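Filed under: Small Business, Makers, Home & Studio

I got to Calleck at eight in the morning with a coffee in each hand, and the woman who runs the sign shop took both of them. "One's for the painter," she said, and off she went up the stairs! So that was my start.

She has been lettering signs in the old Stirkeck building for long enough that half the storefronts on the street are hers. I asked how many she's done. She keeps a notebook (of course she does) and the answer is 686, with 167 of those for bakeries. "Bakers change their minds," she told me. "They add a scone, they want a new sign."

We talked a lot about money, which I wasn't expecting. She charges by the letter and always has. "People say that's crazy, and then they go home and pick a shorter name. Fonus was going to be Fonus Family Shoe Repair. Five letters! They came in on a Thursday and I was done by lunch."

And the hardest job? She didn't even stop to think. It was Khasawneh, the spice store on the corner, and it took her 3 tries. "The W kept leaning on me. I'd go across the street, look back, and there it was, leaning." She still checks it when she buys cumin.

I wanted to know what she'd tell somebody starting out, and she laughed at me a little. "Buy one good brush. Practice your S until you're sick of it." She also swears by black backgrounds, gold on black most of all, even though they pick up every fingerprint in town.
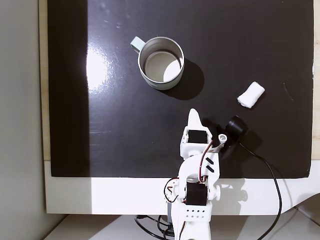 Glossy black, smudges and all.

She's teaching a beginner class in July, and I've signed up, bad handwriting and everything. I asked if I should bring anything. "Coffee," she said. "Two."

Contact us | © Main Street Makers | Back to top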